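Plastic food containers: your questions, answered with some doubt

I run the kitchen-goods pages on this site, and the storage box mail never stops. Most of it asks me to confirm something printed on a sleeve. I usually can't. What follows is what I'm prepared to say after years of owning too many of these boxes, colored ones and clear ones, and one full drawer clear-out in March that I am still recovering from.

Are colored containers worse than clear ones?

For holding soup, no. I have not seen any reason to think a green box keeps food any better or worse than a colorless one of the same make. The usual claim is that a tint "protects" what's inside from light. Your fridge is dark when the door is shut, so I would like to know which light they have in mind.

Where color does help is in sorting. If all your square boxes are green and all your round ones are clear, you can put a drawer back together half asleep. It's a decent reason to buy one, and it never appears on the packaging.

Can I still see what's inside a tinted box?

Sort of. A see-through green wall will tell you the box has something in it. It won't tell you whether that something is rice or the chicken from last week, and everything looks a little seasick. If you forget your leftovers, buy clear for the fridge and keep the tinted ones for dry goods, or put a strip of tape on the side and write on it.

Square or round?

Square packs better on a shelf. Round is easier to scrape out, and a spoon reaches all of it. Sellers of square boxes will talk about "rounded inner corners" as if that settled the matter. It helps a bit. You'll still be digging at the corners with a fingertip and a sponge.

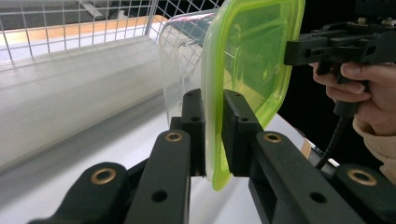
I keep both shapes, and I don't believe anyone who says a single shape did the whole job for them. Leloir-style matched sets look wonderful in a store display and then you cook a squash.

Do the nested sets save space?

They do on the day you unpack them. Nesting works when every box is empty and clean, and that's a condition my kitchen has met perhaps twice. The bigger problem is that a stack of thin-walled boxes grabs. You pull the top one by the rim and three come with it. I had a Hilis set of 14 that I ended up storing side by side, so the space saved was none.

The page for that set says it "frees up to 80 percent of your cabinet." Up to is doing a lot of work there.

What about lids?

Store them standing up, in a rack or an old loaf pan, separate from the boxes. Do one honest match-up first. Every box without a lid becomes a tray for rubber bands or leaves the house, and every lid without a box leaves the house, no appeals. Loïc Delaunay, who edits these pages, insists the missing ones come back if you wait. He has been waiting a good while.

Is it worth paying more for a better rim?

This is the one upgrade I'd consider. The rim is where you grab the box, and where the lid has to sit. A thick one puts up with more flexing. Before you buy, pinch the edge and give it a gentle twist. If it folds like a cereal box, put it back. Lemaire charges 35 dollars for a single large box on the strength of its rim, and I liked the rim, and I did not buy the box.

Do the "stain-proof" ones stay clean?

I tested the Doltisero with tomato sauce overnight and it came out orange. I wrote to the company and was told that stain-proof means the stain "does not affect use." Make of that what you like. Rinsing with cold water straight away did more for my boxes than any coating has — and it's free.

Hokolix has 1,154 reviews on its own store page and I could not find a bad one. I find that hard to square with having used the thing.

How many do I need?

Fewer than you have. Wash everything, use the boxes normally for two weeks, and put a dot of tape on each one the first time you reach for it. The ones with no dot can go. People write back to tell me this is too harsh, and that they need the extras for holidays. Fine, keep the extras in a bag on a high shelf and see whether you ever get the stepladder out.

Can I send you a photo so you can identify my missing lid?

Please don't. Measure the rim on the outside, both directions, and ask the maker. If the maker no longer sells that size, a plate on top works for anything that's staying in the fridge.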